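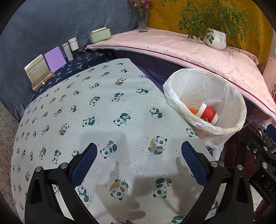

The panda sheet, back on the bed for August.

I get more mail about sheets than about anything else I write on this page, which still surprises me, given how many words I've put into oven racks. So I've pulled my bed notes together in one place. They're in no order. I wrote most of them down while the washer was running.

First, printed sheets. I used to be a plain white person and I am not anymore. A small all-over print (pandas, dots, moons, whatever makes you happy) is so forgiving! A plain sheet shows every crease and every drip of tea. Mine have teal pandas on a pale gray-white background, and I can iron just the top fold, skip the rest, and the bed looks fine.

Wash prints inside out. Okay, a flat sheet doesn't have an inside, but it does have a right side, so fold it in half with the print facing in before it goes in the machine. Cool water, and half the detergent the bottle tells you. Dark cloths go in their own load the first three times, no matter what the label promises. I have a navy one with a little light-blue pattern and I did not follow my own advice with a different navy one years ago, and I had blue-gray pillowcases until they wore out.

Don't use fabric softener on cotton sheets. It leaves a coating and after a while they feel slick and don't soak anything up. Half a cup of white vinegar in the rinse does the job, and no, the bed doesn't smell like salad.

About frills. If you own a pillow or cushion cover with a ruffled edge you know what comes out of the dryer: a sad twisted rope. Take it out while it's still a bit damp, lay it flat, and pull the ruffle straight with your fingers, a few inches at a time. It takes as long as one song on the radio. You can iron it after that if you want to. I've stopped.

Now the bit people write in about, the things that live around the bed. I have no proper nightstand on one side, so I lay a folded cloth along the edge and keep my small stuff on it. Tissues, a couple of little bottles, a card on a wooden stand that I like looking at. The cloth matters more than you'd think. Without it everything slides around and the bottles leave rings, and with it I can pick up the four corners and move the whole lot in one go when I change the bed. Use something dark with a pattern. Give it a shake out the window when you do the sheets.

Keep the bottles to what you use at night. I went through mine last month and found a hand cream older than my car.

Flowers in a bedroom, yes please, but get a vase with some weight at the bottom and don't fill it past halfway. I like clear glass as I can see when the water's going cloudy, and cloudy water is your cue to change it and snip half an inch off the stems. For the white line inside a glass vase: a spoonful of uncooked rice, a splash of vinegar, warm water, swirl, rinse. My neighbor Brahim Ait Brahim swears by crushed eggshell in place of the rice. I tried it and it works just as well but you'll be picking shell out of your drain strainer.

Potted plants, same idea. Put a saucer under the pot and then a cork mat under the saucer, especially if it's standing on a pale cloth. I've got a leafy one in a white ribbed pot on top of a light pink cloth, so I speak as somebody with something to lose. Ribbed pots collect dust in the grooves, by the way. An old dry toothbrush, top to bottom, then a damp rag. And water the plant in the sink! Let it drain there while you make the bed, then carry it back.

Terrazzo floors. Fouad Benmoussa wrote to ask what I use on mine, and the answer is boring. Warm water, a drop of dish soap, a mop wrung out nearly dry. Never vinegar on terrazzo, please, even though I've just told you to put it in everything else. It can dull the surface and getting the shine back is a job for someone with a machine and an invoice. The speckles hide crumbs like you wouldn't believe, so sweep under the bed even when it looks clean. Felt pads on the bed legs too, and check them twice a year.

Storing spare bedding: fold the set and put the whole thing inside one of its own pillowcases. You've probably heard that one. What I'd add is to write on a strip of masking tape what size it is and stick it on the outside, so you aren't unfolding a twin at eleven at night with guests standing in the hall.

Mustard curtains, purple throws and other strong colors: keep them out of direct sun when they're drying. Hang them in the shade, wrong side out.

A few of you asked where the pink cloth with the dark red trim came from. It was a remnant from the market in Flanerden, no label, and I hemmed it myself, badly. Don't look at the corners.

Next time, mattress stains. I have 11 letters about those already and some of them are very frank.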